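5.2 The left-right swap

Of the failures in this paper, this one cost us the most time and was the easiest to describe afterward: the tracker sometimes forgot which hand was which. Demonstrations at the Funolton site were recorded with two hand-held grippers, each carrying a cube of printed markers, and the poses were recovered offline by our pipeline, Skimemis. Figure 4 shows the grippers in use on two kinds of target.

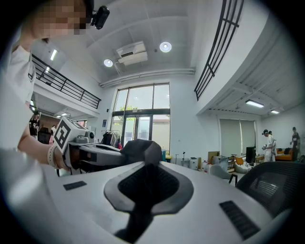
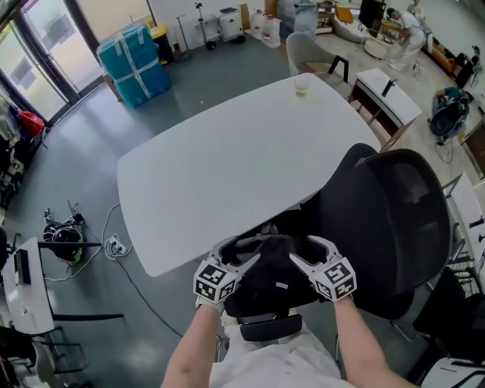
Reading time: 4 minutes

Figure 4. Two-handed collection with marker-tracked grippers. First picture: a gripper with its marker cube, held out toward a second gripper. Second picture: both grippers on the top edge of a mesh office chair back.

How the fault showed itself. We trained a two-arm policy on the full set of 2000 demonstrations and ran it on the Koech platform at Brerkovthorpe. For most of the first session it behaved well enough that we began discussing what to title the paper. Then, on a chair-moving trial, the left arm set off for the right side of the backrest and the right arm set off for the left. Both had a clear plan and neither was willing to yield. The forearms met in front of the chair, the torque limit tripped, and the platform stopped in a posture best described as sulking. The chair was unharmed. One wrist cover cracked, and we lost the rest of the session to homing the joints.

Our first theory was a calibration error, mostly on the grounds that it usually is. We recalibrated both arms and ran the trial again, and they crossed again, this time with better accuracy. Our second theory was that the policy had averaged two styles of demonstration into one bad compromise. This was a respectable theory and produced a respectable plot, now deleted. Only then did we replay the training data itself, a step that appears first on our own written checklist.

What had gone wrong. Skimemis gives each cube an identity when it first sees it and carries that identity forward from one image to the next. If a cube is hidden for longer than 100 ms, its track is closed, and the next cube to appear without a track is matched to the nearest closed one. With the grippers well apart, nearest is a fine rule. When they work close together on one object, nearest is a coin toss. An operator turns a wrist, both cubes drop out for a moment, and they come back with their names exchanged. From there to the end of the episode every left-hand pose is filed under right.

The marker codes on the two cubes are different, and a careful reader will ask why the tracker did not simply read them. It did, once, at the start of each episode. An earlier version checked the code at every detection, and a later one dropped the check to save time when a face was seen at a steep angle. The commit message for this change reads "minor cleanup."

None of the filters we had in place caught it. The speed filter looks for jumps in a single track, and a swap between two cubes that are nearly touching makes only a small jump. The reach filter looks for poses outside the workspace, and both hands were inside it. The gripper width signal comes in over a separate channel and was correct throughout, so that in the affected episodes the left fingers closed on the strength of a grasp made by the right. We had looked at these episodes in the viewer. The viewer draws both hands in the same shade of blue.

Extent. Replaying the full set with the code check restored, we found 149 episodes in which the identities changed partway through. They were not spread evenly. Almost all came from tasks where both grippers hold the same object or pass it between them, and the chair tasks made up the largest share. Single-hand tasks had none, as one would hope. The bad share of the whole is small, and that was part of the trouble. Open-loop error on held-out data looked normal, since the held-out data had been through the same tracker and agreed with it.

Safety. We treat the crossing as a safety event even though the only casualty was plastic. The arms share a workspace, and the check between them at the time was a torque limit, meaning that contact had to happen before anything was done about it. Staff were outside the marked area during the trial, as the site rules require, but the rules had been written with dropped objects in mind. They said little about two arms reaching confidently through each other.

Changes. The per-detection code check is back, and its removal now needs a second reviewer. A track closed by a dropout can be reopened only by a marker carrying its own code; if no code can be read, the episode is marked as broken and set aside. On the Koech side, a planned path that brings the forearms within a set distance of each other is refused before motion starts. This has made the platform slower on the chair tasks and somewhat prim. The viewer now draws the hands in different colors.

We retrained on the repaired set and repeated the chair trials. No crossing occurred. The policy still fails in the other ways listed in Section 5.3, chief among them a habit of gripping the backrest firmly, pausing, and letting go without having moved it. We have checked the labels for those episodes twice and they are correct. Some operators did the same thing during collection while waiting to be told that recording had begun, and the policy has learned it faithfully.

A remaining weakness is the dropout itself. Restoring the code check stops a hidden cube from coming back under the wrong name, but it cannot supply the poses missed in between, and at present we fill short gaps by interpolation. For two hands on a rigid object this is tolerable. For anything that folds, we would not rely on it, and folding tasks are left out of the results in Section 6.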